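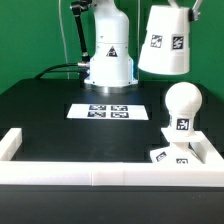
White robot arm on a black tabletop.

Fita for Phones: Frequently Asked Questions
Last updated May 2, 2021

What is Fita?

Fita is a scanning app. You point your phone at a receipt, a lease, a recipe card or the note your kid's teacher sent home, and it makes a clean PDF you can find again later. There are a great many apps that do the first part. We spent most of our effort on the second.

Who makes it?

Taha Saber wrote the first version and still answers a good share of the support mail, usually at hours he shouldn't be awake. The company is called Rerkov. If you see Rerkov on your card statement, that's us, and please don't dispute the charge before writing. We lose those even when we win them.

Is it free?

Scanning is free, with no watermark. You get 300 pages in your library before the app starts clearing its throat. After that you can delete something, export something, or buy Fita Plus.

What does Plus cost?

Plus is $9 a year. It removes the page limit, turns on text search and lets you set up automatic folders. There is no monthly plan. We tried one and spent more time explaining it than people spent paying for it.

I have more than 300 pages and I don't want to pay. Will you delete them?

No. Everything you've scanned stays put and you can open, share and export all of it. You just can't add new pages until you're back under the limit. One free user has 3,083 pages, thanks to a bug in an early release that forgot to count. We fixed the bug and let him keep the pages. He knows who he is.

Why are my scans yellow?

Kitchen lights, mostly. Tap the drop icon under the preview and choose Paper White. If the page is still yellow, try Gray, which throws out color altogether. If it's still yellow after that, please write to us, as we'd love to know how you did it.

What's the difference between Paper White and Benkirane?

Benkirane is our filter for old or faded documents. It darkens ink without turning every crease into a river. Use it for carbon copies, pencil and thermal receipts that have spent a summer in the glove box. For a fresh printout it's overkill, and your electric bill will look like a ransom note.

Fita keeps cutting off the edge of my page. What can I do?

Edge detection needs some contrast. White paper on a white counter gives it very little to work with, and it will guess. Put the page on something darker, or tap Corners and drag the four dots yourself. You can also turn detection off for good under Settings > Capture, and several of our more stubborn users have.

Can it read handwriting?

Some of it. Block capitals do well. Neat cursive is hit and miss. Doctors are beyond us. Searching for a typed word on the same page is a much safer bet, or you can add your own title by pressing and holding the scan.

Where are my documents stored?

On your phone. If you turn on Backup, a copy also goes to the cloud drive you choose. We don't run a storage service and we don't have a copy, so if you drop your phone in a lake with Backup off, we can offer sympathy and that's the full range of our services.

What happened to the old Belmont layout?

Belmont was the two-column home screen we retired in January. We thought eight people would miss it. The mail suggested otherwise. It's back as an option under Settings > Appearance > Classic, minus the brown toolbar, which we're not bringing back no matter how nicely you ask.

Which phones does it run on?

iPhones on iOS 12 or later and Android phones on version 8 or later. It runs on tablets too, though it looks like a phone app that's been left in the sun. A proper tablet version is in the works and has been for a while.

Can I move from iPhone to Android and keep everything?

Yes. Go to Settings > Export Library, save the file to your cloud drive and import it on the new phone. Titles, folders and dates come across. Plus doesn't — the two stores don't talk to each other — but send us your receipt and we'll give you a code.

Does Fita show ads?

No. There's a line on the export screen mentioning that Plus exists. You can tap the X and it stays gone until the next update.

How do I get a refund?

Ask the store you bought it from first. If they say no, forward us their reply and we'll sort it out.

My question isn't here. How do I reach you?

Settings > Help > Write to Us. Attach the scan that's giving you trouble if you can, and please black out your account number first. The marker tool is under Edit.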